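Kitchen > Weeknights > Soups and stews

3 min read

Red lentil soup again. Third time since June and I still haven't written it down so here goes, quick, before the kids are up.

One onion, chopped small. Two carrots, any size, they go mushy anyway. Big spoon of olive oil, medium heat, lid on for 8 minutes. Don't let it colour too much. Then garlic, 3 cloves, a teaspoon of cumin, half of turmeric, pinch of chilli. Stir till it smells right.

Cup and a half of red lentils, rinsed. I used to skip the rinsing. Foam everywhere. Rinse them.

Six cups of stock or water plus a cube. Simmer nearly 30 minutes, stir the bottom now and then becuase it catches. Mine caught. Soaked the pot overnight.

Lemon goes in at the end, off the heat, a whole one. Gleice uses lime and a bit of coriander stalk, which I like better some nights. Salt last. Taste it first if your using a cube.

For the top: butter in a small pan, paprika, 10 seconds, off. Pour over. Yoghurt if there's any in the fridge.

Freezes fine without the lemon. Goes thick like porridge by the next day, add a cup of hot water and it comes back.

Bread from the Brandão bakery if I get to Bunwood before they sell out. Otherwise toast.

Flatbreads next, I think. Still arguing with the flour.

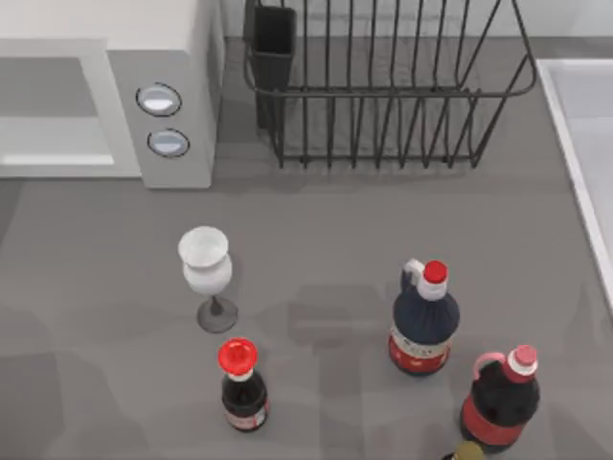
Najwa Akl
Home cook, writes this blog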